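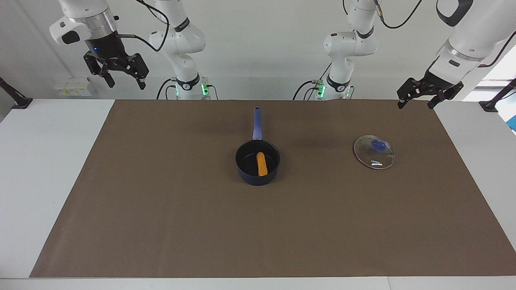
Our bench, with the pan, the lid and both arms on their mounts.

The task for the June round of the student competition is lid placement. Two arms, one saucepan with a long handle, one glass lid. The lid has to end up on the pan, seated, with the food item still inside. Our team is called Prustis and has been on this task since the start of term. I keep the logs, so I'm writing this up before I forget which numbers belong to which setup.

The lid is the hard part. Glass is bad for depth sensing. The mat shows straight through it, and the reflections move whenever the daylight changes. Our first detector, Han, looked for the whole disc and lost it regularly in the afternoon. The second one, Iren, looks for the blue knob first and then fits a circle to the metal rim. It still jumps when there is glare on the glass, but the jumps are short enough to filter out.

Vichien Sangkhawat wrote the grasp planner. It picks a point on the knob, comes straight down with the fingers open, closes, and lifts before any sideways motion starts. Earlier versions combined the lift and the sideways move into one curve to save time. They saved very little time and tipped the lid. We went back to separate moves on a Wednesday and have left it that way.

The other arm holds the pan handle. In the default layout the handle points back at the wall, between the two arm bodies, so the reach is awkward and the elbow has to fold more than I would like. The rules allow the handle at any angle. We train mostly on this layout on the theory that the others are easier. I have not tested the theory properly.

So far we have 423 recorded runs. Of those, 124 used the new planner, and almost all of the failures in that set are release failures: the lid is over the pan, the fingers open, and the rim catches on one side. Lowering the release speed helped. Adding a small wiggle before release helped more, but costs 2 seconds per run. Scoring is on 10 consecutive attempts with a time penalty, so I need to work out whether the wiggle pays for itself.

Next on my list is a force threshold for contact, so the arm stops when the lid touches the rim and doesn't rely on the height estimate. Vichien wants to redo the wrist calibration first. He is probably right, and it means repeating the baseline runs. The controller code is in the Sulton branch if anyone on the team wants to read it before then.

2 comments
10 shares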